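Sernus Hand-Held Gripper Kit: Frequently Asked Questions

What comes in the box?
Two grippers, a charger and 27 spare finger pads. The full kit weighs 887 grams without the case.

Do I need a robot arm to use it?
No. You hold the gripper yourself and record the task by hand. The recordings can be used to train an arm later.

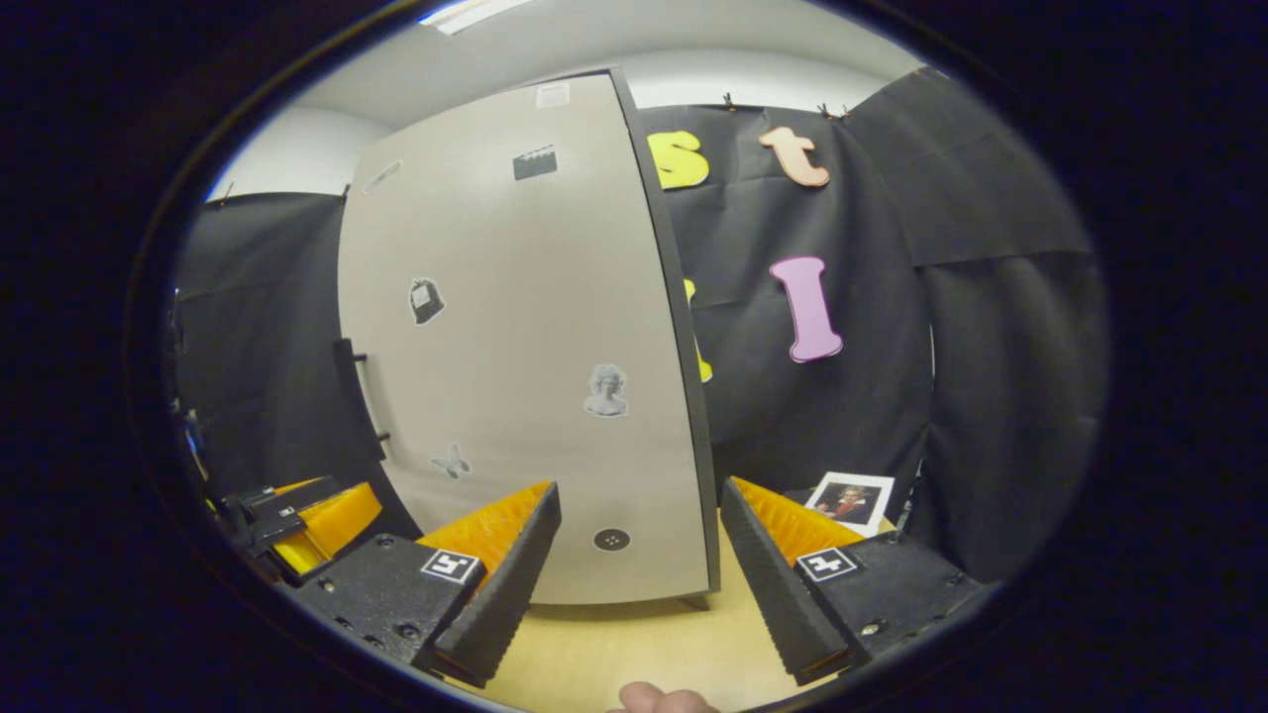
Doors with a handle are a good first task. Start slowly and keep the markers on the fingers clean.

How long do the pads last?
We replace ours after 400 recordings. Smooth handles wear them less.

Can I rent one?
Yes, through Altano. The deposit is $800.

Who do I contact about repairs?
Grímur Fogh at the Sostby workshop.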